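The Slow Lane at Skatuvcombe

I signed up for the Skatuvcombe open-water swim in February, when the lake was still frozen at the edges and the whole idea felt very safe and far away. I'd been swimming laps at the Podach pool for a couple of years by then (slow lane, always the slow lane) and a 500-yard swim sounded like nothing. I do that before breakfast!

What I hadn't thought about was the wall. In a pool you get one every 25 yards, and you push off and get a tiny rest without even noticing. In a lake you just keep going, and you have to look where you're going too, which I was terrible at. On my first practice out at Sornura I put my head down, swam hard, felt wonderful, and came up pointing straight back at the parking lot.
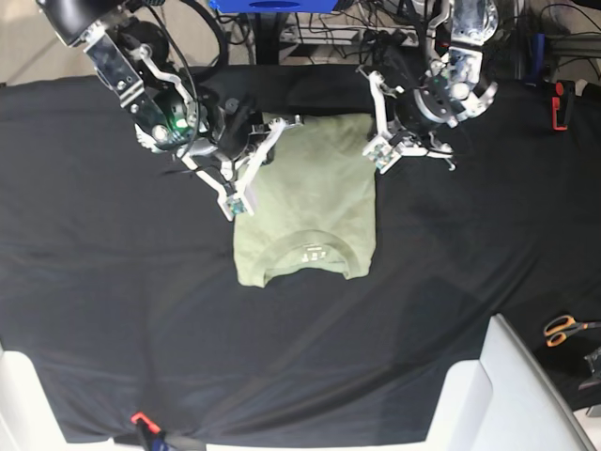 So I spent the next few weeks learning to sight. You lift your eyes just above the water, find your buoy, then roll to the side and breathe as usual. It felt ridiculous at first and I swallowed plenty of lake, but after a while I could do it every eight strokes or so without my legs sinking.

Race morning I was number 484, written on both arms in marker that stayed on for days. I started at the back, which I'd recommend to anyone who doesn't like being kicked. The first stretch was all elbows and cold water down my neck, and then people spread out and it got quiet, and I was just swimming.

I finished 193rd out of 400. I've already put my name down for the longer one at Somogyi, and I really need to buy better goggles before then.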